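Sun 3 August

Thread, because I said I'd read the Stelta paper properly before complaining about it again. I have now read it twice. I'm still complaining, but about different things.

1/ The claim making the rounds: train a two-armed robot on 306 demonstrations and it will do tabletop jobs "in unseen environments". The video is lovely. The table in the appendix is where I'd send you first.

2/ What changed in the "unseen environments"? The wallpaper. The tabletop. Some of the clutter. What stayed put: the arms, the rail they sit on, the camera, the height of everything. I'd call that redecorating.

3/ To be fair to them, redecorating does matter. We tried the May release of the Ellis policy at Hekia and it fell over when someone swapped a plain backdrop for a floral one. Colour and pattern really do break these things. A method that survives it has done something.

4/ But then say that! "Robust to changes in background" is a decent result. "Generalizes to new homes" is a different sentence and it needs a different experiment. (Also, my home has a dog in it.)

5/ Now the number. 67 per cent success, on 30 trials per task. Work out the error bars on 30 trials and you'll see why I don't get excited when the baseline is a few points lower. They don't print the error bars. I did them on the back of an envelope and they overlap on most of the tasks.

6/ And who decides what a success is? Page nine: "the operator judged the object to be satisfactorily placed." The same operator reset the table and knew which policy was running. I don't think anyone cheated. I think people are kind to the thing they spent the winter building. I certainly am.

7/ Someone asked yesterday what I'd accept instead. Blind scoring from the recordings, by a person who wasn't in the room. Starting positions drawn up before the run and stuck to. Every trial released, including the embarrassing ones.

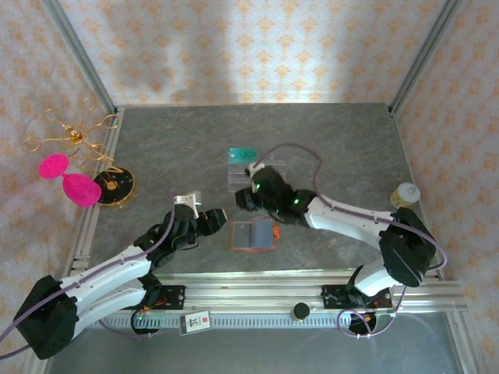
8/ My other gripe is with small flat things. Cards, booklets, anything thin. Half the benchmark suites skip them and use blocks and cups, then everyone's surprised when the arm can't get a fingertip under paper. Stelta includes one card task and buries it in the supplement. It's the most interesting thing in there.

9/ Fladell at least report theirs in the main text, and it's ugly, and I trust them more for it. They ran 20 trials and said in plain words that 20 isn't enough to rank anything.

10/ Will I use the Stelta method? Probably, for the backdrop part. It's cheap to add and the code runs, after an afternoon of swearing at version numbers.

11/ If one of the authors wants to send me the raw trial recordings, my messages are open. I'll score them blind and post whatever I get, even if it makes this thread look silly.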